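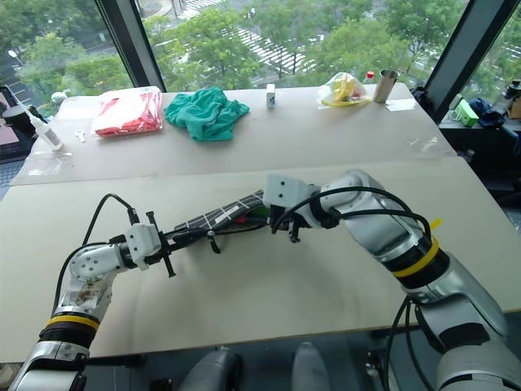

What can I do with an umbrella that still works but won't stay neatly folded?

Bring it to the mending table at Szénási Hall, along with anything else made of cloth that has lost its shape, its strap or its fastening. We take folding bags, rucksacks, aprons, cushion covers and pencil cases as well as umbrellas.

The table reopens in September after the summer break. Over 2000 items have crossed it since the first session, and 1346 of those went home mended the same day. The rest needed parts or a second visit, and a few were past saving.

We have moved to the room with the tall windows. The light is much better for dark cloth, where a black stitch on a grey lining is hard to find under a ceiling lamp. The large two-part table has come with us. Please keep the pale front section clear for work and put finished things towards the back.

Pei-shan Mak will be looking after straps, tabs and linings. If a strap has come away, bring it even if it is frayed — the old one gives her the length. Ferenc Kerekes is doing zips and press studs again. He has a good stock of black and navy but very little in bright colours, so if you want a green or red zip matched you may need to buy your own. Dosero on the corner usually has them.

A few requests from last term. Empty all pockets before you come. Wash or wipe things first and let them dry fully. Tie a slip with your name and telephone number to each item, as we had 19 pieces left over in July and could trace only a handful of them. Anything still unclaimed by the end of the month will go to the Brondow charity shop.

There is a limit of 3 items per person at each session. Mending is free, and there is a tin by the door for thread and needles. Doors open at 10 am and the last item is accepted at noon. Parking is behind the hall, entrance from Skunetti Lane.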